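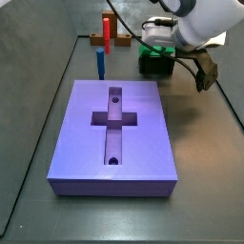 Newsletter signups dropped after I moved the form

Nayeli Zepeda
9th August

I run a small site for Kokent, a shop that sells puzzles and shape toys. The signup form used to sit under each post. I moved it to a pop-up and signups fell right away. We get 2,500 visits a month and the list has 1,509 people on it. Should I move the form back, or change the wording first?

Akinyi Rweyemamu

Move it back first and leave the wording alone. If you change both you won't know which one mattered.
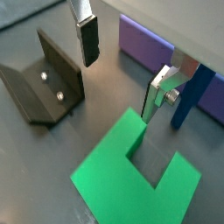 Signup forms do better when they ask for one thing. Take out the name and phone fields and keep the email box. You also need something to offer in return. For a toy shop I would write a short guide to one piece, like a green square with a notch cut in one side, and what a child can fit into it. Send that in the first email — people open those.

Bristau

Pop-ups are bad on phones. Delete it.

Darkia
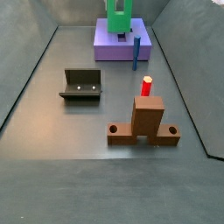
2 min read

I had the same drop last November. My pop-up was set to show after 10 seconds and most readers had left by then. I put the form after the second paragraph and got 300 signups from it. Check your mail plugin too, mine was sending the confirmation to spam.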